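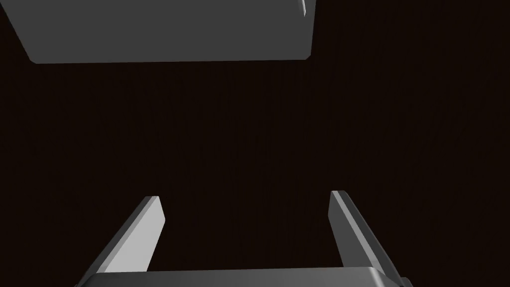
Computer render, dark grey along the bottom edge

Home Printing > Paper and Ink > Dark greys coming out muddy on matt paper

tayla_hinds
Posted 19:42
I print for a few people locally, cards and small posters mainly, and I have got stuck with dark greys. On screen I can see steps between, say, a charcoal and a slightly lighter charcoal. On paper they close up into one tone and there is a green tinge on top of it. Printer is the Nistivau A3, page counter says 1166. Paper is Flillum matt, the heavier one. Ink is Shao refills, which I went over to in October. Glossy is fine. It's only the matt.
I have done a nozzle check and two head cleans. Nozzle check is perfect.
Is this the ink or the paper? I don't want to buy both to find out.

marrowfat
Posted 19:58
Ink. Go back to the maker's cartridges and it will go away.

pell_street
Posted 20:11
Glossy is fine on the same ink, so I wouldn't start there. What have you got the paper type set to in the driver? If it is on plain paper or on "other matt" it will be putting down too much ink for that surface and the shadows fill in.

tayla_hinds
Posted 20:15
"Other matt". There isn't a Flillum one in the list.

pell_street
Posted 20:23
There won't be. Flillum have a download page for profiles, it's under the paper's own listing and not under support. Put the profile in, then in the print box turn off the printer's colour control so the two aren't both having a go. If you leave both on you get exactly the green you describe.

marrowfat
Posted 20:31
The profile is made with the original ink. It won't match refills. I've been through all of this with an older Nistivau and two lots of refills, and the greys were never right. In the end I threw nearly a full set away.

Zhenhua Jiang
Posted 20:50
Some of each. A neutral grey on this printer is made from black plus a bit of all three colours, so it shows up a small difference in the ink more than anything else does. A red can be slightly out and look fine. A grey that is slightly out looks green or pink.
But closing up in the shadows is a separate fault from the tinge and I would treat it separately. Matt paper can't get as dark as glossy. Your charcoal and your lighter charcoal are both down at the end where matt has run out of room. Two things to try, in this order:
Print the same file with the paper set to "fine art matt" in place of "other matt". Less ink goes down.
Then soft proof it with the Flillum profile and lift the bottom end of the curve a little until you can see the step again.
Leave the print overnight before you judge it. Matt changes as it dries.

old_biscuit_tin
Posted 21:06
Which side are you printing on? I did a whole box of that paper on the wrong side. The coated side is the whiter one. Wet a finger and touch the corner, it sticks to the coated side.

tayla_hinds
Posted 21:09
Right side. I checked that early on.

dunnock
Posted 21:22
Can I ask what you are paying for the paper? Hesavholm had the heavy matt in boxes of 1000 but only in the small size, and the A3 was silly money.

tayla_hinds
Posted 21:30
I got mine from Hesavholm as well, A3, in packs of 25. It is dear. That's why I don't want to waste it on tests.

pell_street
Posted 21:37
Cut a sheet into quarters and run the tests on those. Make a strip with just the dark steps on it, you don't need the whole picture.

marrowfat
Posted 21:44
Still think you are all sending her round the houses. One set of proper cartridges and she has her answer.

pell_street
Posted 21:49
A set for the A3 costs more than the printer's worth second hand. Changing a menu is free. I'd do the free one first.

marrowfat
Posted 21:55
Fair enough, do that first. I'd still be surprised.

tayla_hinds
Posted 18:20
Tests done and left overnight. Strip of 8 dark steps on quarter sheets, all from the same file.
Other matt, printer in charge of colour: three steps visible, green.
Fine art matt, printer in charge: five steps, still green.
Fine art matt, Flillum profile, printer colour off: six steps, green mostly gone but I can see a bit of it by the kitchen window. Under the lamp I can't see it at all.
With the curve lifted I get seven. The last two still run together and I think I can live with that.

Zhenhua Jiang
Posted 18:41
Seven is good on matt. I would stop there.
The window and lamp difference is normal with mixed greys. If the card is going to hang somewhere, look at it in the light it will hang in. If the remaining green bothers you, the black and white mode on that printer has a toning slider and you can push it towards warm, but of course that is no use if there is colour elsewhere on the sheet.

marrowfat
Posted 19:02
So there is still green, with the profile in, and it's the ink. I'll take half a point.

pell_street
Posted 19:05
Half a point it is.

old_biscuit_tin
Posted 19:33
I have the same printer with 892 on the counter and original ink, and I get a faint green by the window too. Never noticed until I read this and went and looked. So I don't know about the half point.

marrowfat
Posted 19:40
Which paper?

old_biscuit_tin
Posted 19:44
Flillum matt, the lighter one.

tayla_hinds
Posted 20:02
I'm going to finish the refills I've got and see how the next set behaves. Does anyone know if the fine art matt setting forces the rear feed? Mine keeps asking me to load from the back and it takes one sheet at a time.

Zhenhua Jiang
Posted 20:16
Yes, it does. No way round it that I have found.

dunnock
Posted 20:48
There is a thickness option under maintenance that lets you use the tray with some of the settings. I can't remember if fine art is one of them. Will look when I'm home.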